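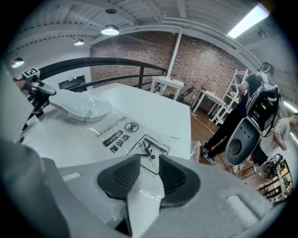
Print this thread | E-mail this thread

Right, the county matchplay final. Been asked by 18 people what went on so doing it here once and then I'm having my tea.

Dexter Ferreira v Killian Masson, 36 holes at Zustow, August heat, greens like glass. Masson three up at lunch and looked like he'd be home by four o'clock.

Then he drives it out of bounds at the first after the break. And again at the third. Same shape both times – big high block, never coming back.

Ferreira all square by the 7th. Didn't do anything flashy, just kept hitting the middle of greens and let the other lad sweat.

The ruling. OK. 11th hole, Masson's ball moves in the rough as he's taking his stance. He calls the referee over himself. Roy Wragg has a look, has a chat, no penalty – wind moved it. I was stood ten yards off and thought that was right.

Ferreira's camp wern't happy. Alfie Ackroyd on the bag was chuntering for two holes. Dexter himself never said a word about it, fair play to him.

Best shot of the day, no argument: Ferreira's 4 iron into the 15th. 289 yard carry off the tee, then that, over the corner of the trees to six feet. Holed it. One up.

Masson got it back at 16 with a chip in. Noise was daft for a county final.

17 halved in par, both scrappy.

18th. Masson in the fairway bunker, has to lay up. Ferreira on in two, two putts, done. One up. First win in this for a player from Mesia since 2000.

Handshake was a bit quick. They'll be fine, they're foursomes partners next month.

Denise Heywood handed over the cup and got the loudest cheer of the lot. Last one as county president.

Someone asking about the qualifying scores – don't have them to hand, will post tommorow if I find the sheet.

And no, I don't think 36 holes is too long. Leave it alone.

Contact us | Copyright Arkach Golf Notes | Back to top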